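Notebook, Thursday, started 8:40

Finish trial, panel batch 3106, continued from the last entry. Moushumi Thambiah wants a yes or no on the Firkness hardwax oil by the end of the week so she can tell Citbridge which one we're quoting. I keep saying it's too early. Writing down why, so I can point at this page later.

The claim on the Firkness sheet is that one coat resists coffee, red wine, mustard and "everyday household marks" after 10 days' cure. No word on what temperature the room was, how long the coffee sat, or who wiped it up and with what. I have read a lot of these sheets and this is a thin one. The Lencho sheet is worse in some ways (two typos and a graph without a vertical axis) but at least it gives contact times.

What I did this morning:

Cut six offcuts from the same board, so nobody can blame the timber. Sanded all six to 180. Took three of those up to 400. Wiped down, left on the rack while I had a coffee, oiled two with Firkness, two with Lencho, two with the old Jutlow we have been using forever and which everyone complains about without ever offering to pay for something better.

Coverage. Firkness says you get twice the area per can. I weighed the can before and after this time. It went further than the Jutlow, yes, but nowhere near twice, and I was stretching it. If you put it on the way a normal person puts oil on a table, I doubt you would see a difference in the bill.

Sheen. This is where I lose patience. The word "natural" is on all three cans. The Firkness piece at 180 looks fine. The one sanded to 400 looks shinier to me, which is what you'd expect from the sanding and has little to do with the oil. Moushumi put them side by side under the window and picked the 400 one as "the better product." Same can. I've asked her to choose again next week with the labels turned over.

She also holds that a pale top shows less glare if you drop the sheen a grade. Maybe. I think where you put the lamp matters more than anything in the can. 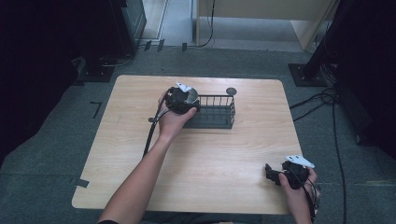
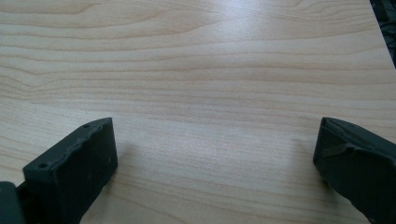
Light tabletops, grain running mostly side to side.

Anyway, glare. We don't have a gloss meter and I'm not going to pretend that tilting a sample back and forth and squinting is a measurement. Citbridge has one. Ask if we can borrow it, or post them the offcuts with numbers on the back and no names. If they say they can't tell the three apart, then the whole sheen conversation is over and we can talk about price and drying time, the only things the customer is going to notice.

11:15. Water rings. Set a wet glass on each of the six. Plan is to lift them after lunch. I know an oil that went on this morning can't be expected to hold up, so this is only for a baseline. Do not let anyone quote these results. I mean it. Last time somebody did a same-day ring test it ended up in an email to a customer as proof that the Jutlow was no good.

1:50. Lifted the glasses. Rings on all six. As expected. Faintest on one of the Lencho pieces, but that glass had a slightly chipped foot and I don't think it was sitting flat. Should have checked. Crossed it out in the table and will redo with matching glasses once everything has cured.

Smell: the Firkness is sold as low odor. It is an odor. Not a bad one, a bit like crayons, but I could still smell it from the doorway when I came back from lunch. The Jutlow is stronger. Couldn't rank Lencho, my nose had given up.

Things I don't believe yet:

That one coat is enough. The end grain drank everything I put on it and looks dry again already.

That 10 days is a cure. Touch dry, sure. I want to leave one piece a full month and test it again before I use that word.

That anyone can see the difference at arm's length.

To do: second coat on one of each pair tomorrow, first thing, before the big saw starts throwing dust around. Write the date on the cans when opened. Find the good scale, the small one drifts when you lean on the bench. Mustard, the cheap yellow kind, two packets will do.

Answer for Moushumi is still "don't know." Left her a note saying so.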